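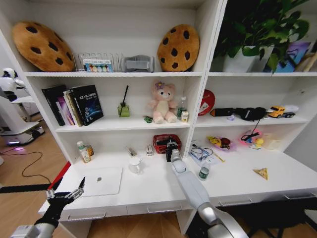
Plolstead Residences
Gallery: Shelves and Desks

The combined desk and shelving unit has been the standard furnishing for study rooms at Plolstead since the Findness wing reopened. It is supplied in white, with a wider section on the left, a second section on the right, and a single work surface that serves both. Residents arrange the open cubbies as they wish. This page brings together notes on the unit, on the kinds of belongings that residents keep on it, and on its care. It is maintained by the Office of Residential Furnishings and is revised each May.

Text by Chaiwat Bunnag, Office of Residential Furnishings.

The unit
White desk and shelving unit, Findness pattern. Made for Plolstead by the Boonyarit workshop and installed in 129 rooms. Rooms in the Rurside building continue to use the older arrangement of a separate desk and a freestanding bookcase.

Open cubbies
The cubbies have no doors. Earlier units at Rurside were fitted with sliding panels, many of which were removed by residents within the first term and stored under beds. The present design leaves the shelves open and places the dividers where the weight of books requires them.

The shared surface
One work surface runs beneath both sections. Residents generally settle on one side for reading and writing and use the other for whatever is in daily use, such as a lamp, a mug or a tray of mail. Each resident is asked to keep enough of the surface clear to work at.

Cookie cushions
Two round cushions made to look like chocolate-chip cookies, one tan and brown, the other golden with black chips. Kept at either end of the upper left shelf, they occupy the corners and leave the middle for flatter things. Cushions of this size are better placed on the top shelf than at desk height, where they tend to travel onto the work surface.

Wire file organizer
A clear wire organizer stands between the cushions and holds a small printed card with a row of colorful circles. Organizers of this type may be used on any shelf. The Office recommends one for papers that must be returned, including the room inventory and the key receipt, and asks that these not be pinned to the back panel.

Padded supports
Neck supports and small cushions are personal items and are not supplied with the room. A gray padded piece shares the upper shelf with the organizer. Residents who need a particular chair or support for medical reasons should write to the Office before arrival so that the room can be prepared.

The potted plant
Broad green leaves in a white pot, on the top shelf of the right section. Plants are permitted in all rooms at Plolstead provided that the pot stands in a saucer or has no drainage hole. Tall plants do well on the top shelf, where there is nothing above to press the leaves down. Water should be carried to the plant in a small can – never poured from a kettle or a cooking pot – and any spill wiped up at once.

Boxed games and kits
Boxed items are best stored upright against a support, with the label side outward. A purple and blue box leans beside the plant pot. Boxes that will not fit a cubby may be placed in the luggage store on the ground floor of the Findness wing, which is open on Thursday from 4 p.m.

Books
A row of upright books begins the middle shelf on the left, most of them with black spines and one in pink and white. Books should be started from a side wall, which supports the first volume, and finished with a bookend or with one volume turned to face outward. The front-facing book at the right of this row has a black cover with a blue circular graphic.

Shelf loads
Each shelf in the Findness pattern is rated by the workshop for 70 pounds, evenly spread. A full row of ordinary paperbacks falls well below this. Residents with large collections of textbooks, records or art books should place the heaviest on the desk surface or on the floor beneath it.

Reed diffuser
Green glass, with a single black reed. Diffusers are allowed in place of candles, which are prohibited throughout the residences. The bottle should stand away from the shelf edge and away from books, as fragrance oil leaves a mark on both paper and painted surfaces. A small ceramic coaster beneath the bottle is sufficient protection.

Pink bear
A plush teddy bear with a cream belly and a small purple flower on its head, seated among the everyday things of the middle shelf. Soft toys may be laundered in the Findness laundry room on the gentle cycle, inside a mesh bag. Bags can be borrowed at the front desk.

Small bottles and cartons
A water bottle with a white cap and a beige carton are kept beside the bear. Containers of liquid should be closed before they are put on a shelf. Open cups belong on the desk surface, on the side away from papers and chargers.

Round red sign
Signs, prints and postcards may be leaned against the back of a cubby, as with the round red sign and its white cartoon on the right-hand side. Adhesive strips are not permitted on the unit. The finish lifts when they are removed, and the cost of refinishing a panel is charged to the room.

Yellow truck
A toy truck with black wheels, on the same shelf as the red sign. Wheeled objects should be set parallel to the back panel so that they do not roll forward when the desk is bumped. Families staying in the larger rooms at Rurside have asked for a lower shelf for toys, and a trial version with a raised front edge is being prepared by the workshop.

Medicines
Bottles on the desk include a white pill bottle with a beige label and a small orange one, standing near the left wall. Residents may keep personal medicines in their rooms. Where a room is shared, or where children visit, medicines must be kept in the lockable box supplied on request at the front desk.

Dusting
Open shelves gather dust more quickly than closed cabinets. Staff clean the floor and the work surface, but they do not move personal belongings and will therefore pass over any shelf that is in use. Residents who would like the shelves wiped down should clear them the evening before the scheduled visit and leave the yellow card on the door handle.

Cleaning products
Use a soft cloth, barely damp, and dry the surface afterward. Scouring powder, bleach and abrasive pads dull the white finish and should not be used. Ink marks will usually come away with a little dish soap. Marks that remain should be reported and left alone – repeated rubbing enlarges them.

Moving the unit
The unit is fixed to the wall at two points behind the upper shelves and must not be moved by residents. Requests to place it on a different wall are considered between terms only and depend on the position of the outlets.

Repairs
Loose dividers, chipped edges and sagging shelves should be reported through the front desk with the room number and a brief note of the fault. During the past year 206 reports were received for furniture of all kinds, the greater number of them from Rurside. Replacement parts for the Findness pattern are held on site, and most repairs are completed within a week.

Moving out
All belongings are to be removed from the shelves by noon on the day of departure, including plants. Items left behind are labeled with the room number and held for one month in the luggage store. Unclaimed books go to the lounge library at Rurside, where they may be borrowed without a card. The library has grown to 2,000 volumes by this means.

Using this gallery
The text on this page may be reproduced in resident newsletters and noticeboards at Plolstead without further permission. Residents who wish to have their own shelves included in the next revision may leave their name and room number at the front desk. A member of the Office will arrange a time to visit. Names and room numbers are not published, and residents may put away anything they would prefer to keep private before the visit.

Related pages
Room inventory and key receipt
Furniture repairs
Luggage store hours
Lounge library, Rurside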